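Trajectories jump when wrist trackers see each other's cubes, or maybe that's not the problem

Posted Thursday, July 23, 2026 by negi_nightshift

I look after the processing side of a handheld gripper setup. Two grippers per operator, one camera on each, one on the head, fiducial cubes on the gripper bodies. The task is dull on purpose: pick the screwdriver up, put it in the drawer, take it out again, contemplate your education.

Our pipeline is called Negi. It was named by someone who has left, and who also wrote the time sync, two facts I keep trying not to connect. It does visual-inertial odometry per camera, then aligns the three tracks into one common frame, then runs a smoother over the lot. On the bench it is lovely. In the big room it is fine for long stretches, and then the left gripper teleports about a hand's width sideways and comes back a moment later as if it had gone out for a smoke.
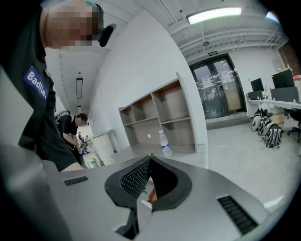
The jump is almost always in the left track and almost always while the operator is getting ready or finishing up, so for a long time we trimmed the ends of each episode and called it solved. Then I ran the checker over a full batch. Out of 4,000 episodes, 201 had a jump in the middle of the part we wanted to keep. That is too many to trim and too few to get anybody senior interested.

What I've tried so far:

Turning up the outlier rejection. The jumps got smaller and there were more of them.

Turning it down. I don't want to talk about that.

Raising the feature count per frame from 500 to 2,000. This made everything slower and the jumps exactly as big, but now with excellent supporting evidence.

Masking the gripper body out of its own camera image. Helped a bit. The mask is a single hand-drawn polygon, the same one for left and right, mirrored.

Recalibrating the lenses. Twice. The second time gave different numbers from the first, which I have decided to find interesting.

My working theory is that a gripper camera picks up the marker cube on the other gripper, or on a second operator's gripper if two people are in there together, and the odometry treats it as a nice sharp bit of the wall. It's the best texture in the building. The wall itself is white and might as well not be there.

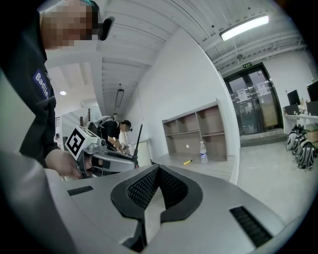

If that's right, I could mask every detected cube before feature extraction. But the detector is slow at full resolution and misses cubes near the edge of the fisheye, where they get stretched. And if that's wrong, I've spent a week on it, and there's a demo for the Griten people coming that I'd like to be employed for.

Has anyone seen this pattern? Is it other people's markers, or am I blaming the most photogenic suspect?

Edited to add: yes, rolling versus global shutter. Global. Yes, exposure is locked. Yes, I turned it off and on.

corkley_tom

We had this. Ours was the time offset between camera and IMU. Set it to be estimated online and it goes away.

If it doesn't go away it's something else.

Posted by pinhole_denier

I'd be careful with the answer above. Online estimation is worth trying, but if the offset was bad you'd see it as a general wobble that gets worse with fast wrist motion. You wouldn't normally get a clean step out and a clean step back. A step and a return smells like the estimator believing in something that moved, and then the something leaving the view.

So I think your theory is half right. Markers are a candidate. They are a small part of the image most of the time, though, and a decent robust cost should be able to outvote a cube. What's harder to outvote is a person. In any wide lens, an operator leaning in takes up a big slab of the picture, with a lovely high-contrast logo on the shirt. A whole torso turning slowly looks, to an optimizer with a blank white wall for an alternative, a lot like the room turning the other way. That would also explain why it's worst during getting ready and finishing up, when people are close.

Three checks, cheapest first.

Dump the inlier features for the frames on either side of a jump and color them by age. Don't look at averages. Take ten bad episodes and look at the actual dots. If the old, trusted ones are sitting on clothing, you have your answer before lunch. If they're on marker squares, you get to be smug at me.

Next, look at the covariance right at the jump. If it stays small, your filter is confidently wrong and the front end is feeding it a consistent lie. If it balloons, you're short of features and the IMU is carrying you, which is a different bug with a different cure.

Then replay the same stretch with gripper and people masked using any off-the-shelf segmentation model. It'll be slow. You're only doing it for the bad ones, so let it be slow overnight.
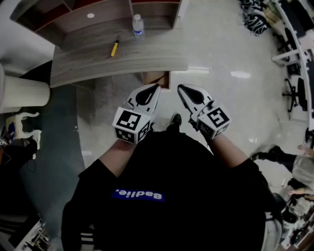 The head camera is your friend for this. It often has both cubes in view with the grippers held out toward the desk, so you can get the relative pose of left and right straight from the markers, with no odometry in the loop. Compute that for every frame where both cubes are detected, compute the same quantity from your two gripper tracks, and plot the difference. A jump in the left track shows up as a spike. No spike, and your jump is in the alignment step and the odometry is innocent. I would bet a modest sandwich that at least a few of yours turn out to be alignment.

One more thing. You said one polygon, mirrored. Are your two housings really mirror images? Because if the mask leaves even a strip of gripper body uncovered on the left, that strip is a set of features that never moves, ever, and it will quietly vote for "we are standing still" in every frame. It'd also explain why the left is worse, and neither your theory nor mine does that.

negi_nightshift

Replying to pinhole_denier: they are not mirror images. They are the same part. I have been mirroring a mask for a thing that isn't mirrored. I'm going to go and stand in the stairwell for a bit.

Will do the dots anyway.

One more, long, sorry: 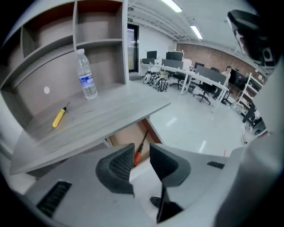 Apostolos Andreadis
Perception tooling, Trodesthorpe

Fix the mask first, obviously, and then don't stop there. I maintain the replay tools for a similar rig and we found three separate causes hiding behind one symptom. Each time we fixed one we had a small party, and each party was premature.

The one I'd add to the list is the close-up problem. When the fingers go down toward an open drawer, the near stuff (desk edge, drawer, whatever you're reaching for) sweeps across the image very fast, while the far end of the room barely moves at all. Your tracker drops the near points because they move too far between frames, and keeps the far ones because they're easy. Far points give you excellent rotation and next to nothing on translation. For that half second your sideways position is whatever the accelerometer feels like. Then the hand backs off, near points return, and the estimate snaps home. Out and back, just as you describe, and right in the middle of the part you want to keep.

You can tell it apart from the others easily enough. Bin the jumps by phase of the task. If they pile up on the reach, it's this. If they're scattered, it's people or markers. If they're all at the start, check whether your initializer is being handed a motion it can use, or an operator standing still and chatting.

What worked for us, in the order I'd do it again:

Use the gyro to predict where each feature lands in the next frame, and search there. If your front end already claims to do this, check that the prediction goes through the fisheye model. Ours went through a pinhole model someone had left in "for now" one December. In the middle of the picture you'd never notice. Toward the edges it was searching in the next county.

Enforce a spread of features over the image in a grid, with a cap per cell. This is also why your jump to 2,000 did nothing. Without a cap the extras all go and live on the same handful of sharp corners.

Run the smoother over the whole episode offline, forward and back. You don't need live poses for training data, so there's no reason to accept a causal estimate. This alone took out over half of ours, and I'm still annoyed at how long we spent tuning a live filter whose output was read by a script the next morning.

And keep the head-camera comparison from the answer above, permanently, as a gate in the pipeline. Store the residual with each episode. Let whoever trains on it choose their own threshold, and then it's their fault.

On masking cubes: do it, but you don't need full-resolution detection in every frame. Once you have even a rough pose for both grippers you know where the other cube ought to be. Project it, grow the outline generously, blank it. Ten lines of code, eleven with the comment apologizing for the constant.

I'd leave the lens calibration alone unless the two sets of numbers give visibly different reprojection at the edge. Different numbers by themselves mean little with that many distortion terms, they trade off against each other. Compare where the pixels go.

corkley_tom

I did say it could be something else.

negi_nightshift

Update. New mask, one per side, drawn by an adult. Jumps in the bad set are down by a lot but not gone. Binned the rest by phase as suggested and most of them are on the reach, with a small sad clump where the dots are sitting on the logo on somebody's sleeve. So everyone was right, including, in a limited way, me.

Checked the feature prediction too. Pinhole. There's a comment next to it that says "temporary."

Running the offline smoother on the full batch tonight. Marking Apostolos's as accepted, and pinhole_denier is owed a sandwich, as five of them were alignment.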